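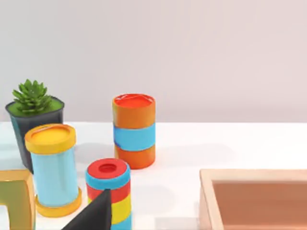 A potted succulent on a white tabletop.

Repotting and Watering Succulents Indoors

Last updated 10 May 2021

Most indoor succulents die from wet roots. The procedure below covers a single rosette plant in a pot up to 6 inches across, kept in a heated room. It takes half an hour of work plus a waiting period of several days on either side. Larger plants follow the same steps with a longer drying time.

What you need

A pot one size larger than the current one, with a drainage hole
Potting soil, unfertilized if you can get it
Pumice or coarse perlite, 1/8 to 1/4 inch
A kitchen scale that reads in grams
A chopstick or similar thin stick
Clean scissors
Newspaper

Grunville sells a bagged succulent mix that can be used straight from the bag. The Lougher general mix holds too much water on its own and needs the mineral part added as in step 2.

Step 1. Dry the plant out

Stop watering one week before repotting. Dry soil falls off the roots with little force, and small breaks seal faster. If the pot still feels heavy after a week, wait longer.

Step 2. Mix the soil

Use 70 percent mineral material and 30 percent potting soil, measured by volume. Sift the pumice first and throw out the dust. Mix dry, then add a spoonful of water at a time until the dust settles. The mix should not hold together when squeezed.

Coir-based soils are hard to wet again once fully dry. If yours is coir-based, use it within a day of mixing.

Step 3. Remove the plant

Lay the pot on its side on newspaper and press the walls. Slide the root ball out by the base of the stem. Do not pull on the leaves; they snap off at the joint and leave the stem bare. For rigid pots, push the stick up through the drainage hole.

Brush off the old soil down to the roots. Cut away anything brown and soft. Firm roots that are merely dark can stay.

Step 4. Let the cuts dry

Set the plant in open shade for two to four days. The cut ends should look dull and feel hard before it goes into soil.

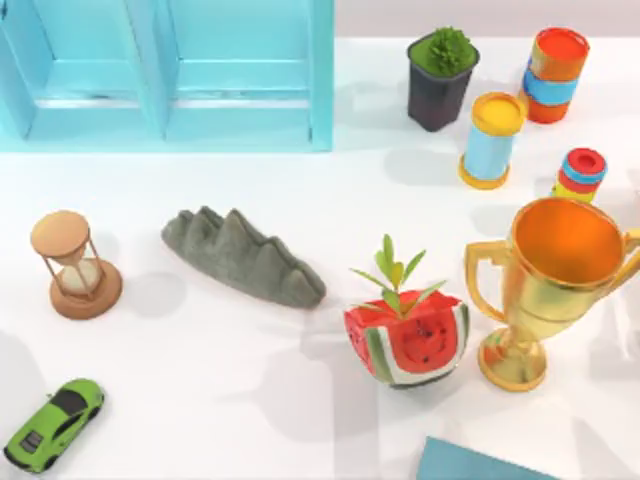
A two-compartment cabinet at the back of a white work surface.

Step 5. Pot up

Cover the hole with a scrap of mesh. Do not add a gravel layer – it raises the wet zone closer to the roots. Fill the pot one third, hold the plant so the lowest leaves clear the rim, and pour mix around the roots. Work it in with the stick. Stop half an inch below the rim.

Step 6. Weigh the pot

Weigh the potted plant before its first watering and write the number on a piece of tape stuck to the underside. This is the dry weight. The plant used for these notes came to 300 grams dry and 460 grams after a full soak and drain, both in a Devitz 4-inch pot.

Step 7. First watering

Wait five days. Then water slowly until it runs from the hole, let it drain for ten minutes, and empty the saucer. Weigh again and record the wet weight next to the dry one.

Ongoing watering

Water again only when the pot is back within 10 grams of its dry weight. In a bright window in summer this can take nine days. From October on it may take a month or more. The dry weight will creep upward as the plant grows, so take a new reading twice a year.

Storage

Keep leftover mix and pumice apart, in containers with air movement. Closed bags of damp mix grow mold. Open-front organizers work for small hand tools, labels and mesh.

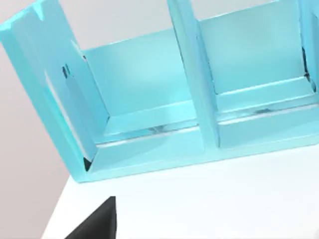
Translucent organizer with two open compartments.

Problems

Leaves yellow and soft at the base: too much water. Unpot, inspect the roots, return to step 4.

Leaves wrinkled, soil dry: water once. They should firm up in two to three days. If they stay wrinkled, the roots are damaged.

Stem long, leaves far apart: too little light. Move closer to the window over a week or so – sudden full sun scars the leaves.

White crust on the soil: minerals from tap water. Scrape off the top quarter inch and replace it. At Verkville's water hardness, expect to do this once a year.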